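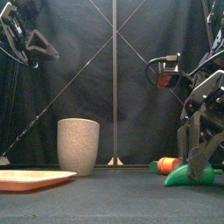

Right arm down on the pepper, left arm parked. Taken from the fixed view at the side of the bench.

Notebook, April. Open day at Ovmont, two-arm bench

Writing this up the same evening while I can still read my own scrawl. Arrived 10.15, left a bit after three. The Uzor bench was at the far end, past the coffee, and I spent most of my time there as it's the only thing on the programme that looks anything like our sorting job.

What the handout claims: 500 picks logged on toy food, 21 of them dropped or missed, same two arms throughout, no one touching the settings between runs. I asked whether "pick" meant lifted, or lifted and put down where it was meant to go. Got two answers from two people. The second one (lifted, held for a moment, released anywhere over the tray) seems to be what the log counts. That is a much easier thing than what we'd need. If I only wrote down one point from the day it would be that.

Set-up as I found it. Dark grey table, black cloth hung behind, a cup with a speckled stone look standing on the left, shallow tray with a pinkish-orange rim in front of that, carrot and pepper over on the right. I'd call it a kind arrangement. A bright green pepper on a dark matt top is about as easy a thing to find as you could ask for, and the cloth takes away all the clutter a real bench has behind it. Our benches have a window on one side and somebody's jumper on the other.

The pepper is shiny, which I'll give them. Shiny things caused us no end of bother last winter. But it's one shiny thing, and it's toy plastic.

I also noticed that the left arm was up out of the way during the bit I photographed. The programme says "two-arm handling". In the hour I stood there I saw the left arm take part in four goes, all of them with the cup, and in the rest it stayed put. Fine, but then it's a one-arm demo with a second arm on the stand, and the price presumably covers both. Asked for the split between one-arm and two-arm goes in the 500. They said they'd send it. Note to self: chase.

Timing. I used my phone, so don't hang anything on the odd second. A good pick of the pepper, from the arm starting to move to the thing being let go, was slower than I'd do it with a cold and mittens on. Speed was set low for visitors, they said. Possibly. I asked to see one at working speed and was told after lunch. After lunch there was a school party and it didn't happen.

Things I asked to have changed, and what came of it:

Turn the pepper round so the tip faces the arm. Done, picked it up at the second try.
Put the carrot hard up against the pepper. Done. It went for the pair, closed on the pepper, shoved the carrot a hand's width along. Counted as a success by the chap with the clipboard. I would not have counted it.
Take the cloth down. No, "not today".
Swap the pepper for my apple. No, food rules.
Dim the lamp. Yes, to their credit, and it made no odds that I could see.

So two and a half out of five. The carrot one is the one that matters to us. Everything we handle sits against something else.

They had the wrist view up on a side screen and saved me a still when I asked.

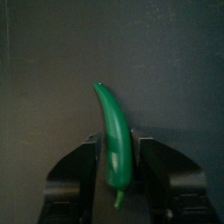
Wrist view of the pepper. Gap on the left, next to none on the right.

Better than I expected as a picture, I'll say that. You can see the scratches on the table and you can see where the stem goes. What I wanted it for was the fingers. They are not centred on the pepper: there's a strip of table showing between the left finger and the skin, and on the right only a thin dark line. If both fingers come in evenly from there, the right one has to push before the left one has hold of anything. On a light toy with nothing behind it, who cares. On a full crate I can see that turning into a nudge every time, and a nudge every time is bruised stock.

Asked about this. The answer was that the fingers "find their own middle" because the object slides. Which is true on that table. Ours has a rubber mat and nothing slides on it, by design. Wrote RUBBER MAT in capitals and underlined it twice, so presumably I thought it mattered at the time. I still do.

The other thing I got from the wrist view is the glare. There's a pale patch on the thick end of the pepper with quite a sharp edge to it. I asked whether the software ever takes a patch like that for a separate object. "It used to." I asked what was changed. Something about more examples, 646 of them added, all taken at this same bench under this same lamp. So it may have learned peppers or it may have learned this lamp. The dimmed go is the only evidence either way and it was one go.

Not all grumbling. The sheet of faults pinned up by the bench was a proper one, with the silly ones left in, and I've been to demos where you couldn't get a fault out of anybody with pliers. The people on the stand were straight when they didn't know something. The stop button was in reach and they showed it working without being asked. And the fingers are plain things, a fastener or so by the look of it, so we could try our own pads on them.

Vusano were meant to be on the next bench with the suction version. Their crate hadn't come. There was a table, a banner and a dish of mints. I've left their leaflet in the folder but there are no numbers in it whatever, only the word "effortless" in three places.

Valier I only caught the end of. Talk, no machine. Claimed 800 items an hour on mixed goods. Slide didn't say which goods, or whether a person was feeding them in one at a time. I put my hand up, they ran out of time. Somebody else can have a go at them if they want, I'm not driving over there on the strength of a slide.

Where I've got to with Uzor: not a no. I don't think what I saw shows it can do our job, and I don't think it shows it can't. It shows it can pick a toy pepper off a bare table, most times, slowly. Before anyone here starts talking about money I'd want the following.

1. The log itself, row by row, with one-arm and two-arm goes marked. The summary is no use to us.
2. Half a day with our own tray, our own mat and our own stock, touching. We bring the lot.
3. The cloth down and the blinds up.
4. Someone from our side deciding what counts as a success, agreed in writing beforehand.
5. Working speed. If it's only safe at visitor speed then that is the speed and we do the sums on that.

I said most of this on the way out. Reaction was polite to point 2 and rather less so to point 4.

Loose ends. Find out what the pads are made of, I forgot. Ask how long a set lasts. The orange-red glint on the wrist camera, is that a filter on the lens or was it catching the lamp? Meant to look closer and got talking. Parking was on the grass and mine needs a wash, claim the mileage.

Left the spare tape measure on their bench, the yellow one. If they ring about it, say yes please, and ask about the log while they're on the line.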